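4.3 Recording paired-view demonstrations for the low-light ablation

The procedure in this section produces the clips used to compare head-only, wrist-only and paired-view policies. It assumes that Hultine is installed on the recording computer and that hand-eye calibration (section 4.1) has passed. Cluttered-table clips are stored under the task name Miranda. Do not mix them with single-object clips.

1. Start Hultine and load the Miranda profile. The status line must show both streams as active before you continue.

2. Set the exposure of the wrist camera to fixed. Auto exposure changes the brightness between approach and grasp, and the ablation treats brightness as a controlled variable.

3. Lay out the objects in two loose groups, one toward the far end of the table and one toward the front. Include small parts, soft items and at least one clear or reflective item.

4. Open the gripper fully and select Check Views. Hultine saves one still from each stream.
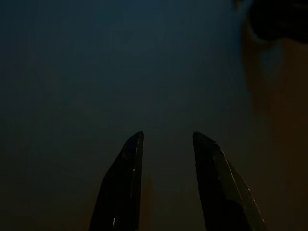 Wrist view, fingers open. 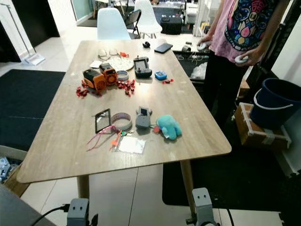 Head view, table and operator.

5. Compare the stills with the reference stills from calibration. If the fingertips have shifted by more than 8 pixels in the wrist view, repeat section 4.1.

6. Press Record, perform one pick and one place, and press Stop. Keep each clip under 110 seconds. Longer clips are cut by the Vovuro exporter without a warning.

7. Label the clip as success, failure or discard. Use discard only for operator error or a dropped stream.

8. Rearrange the objects after every 11 clips.

Note: Do not reject a clip for being dark in the wrist view. Dark clips are the ones the ablation needs. Reject it only if the fingertips cannot be told apart from the background.

Caution: Keep hands off the table while the arms are enabled. Releasing the controllers does not disable them. Use the stop switch.

Result on the base set

The base set holds 569 clips. Policies trained on it with both views completed more grasps than head-only policies when small parts lay close together. Wrist-only policies closed well on a part once it was near but often approached the wrong group. With large soft items we found no difference between paired-view and head-only training.

These results were obtained with Urkimix weights frozen. If you unfreeze the encoder, retrain all three policies before comparing them, and enter the change in the run log under "encoder".

For export settings, see section 4.4.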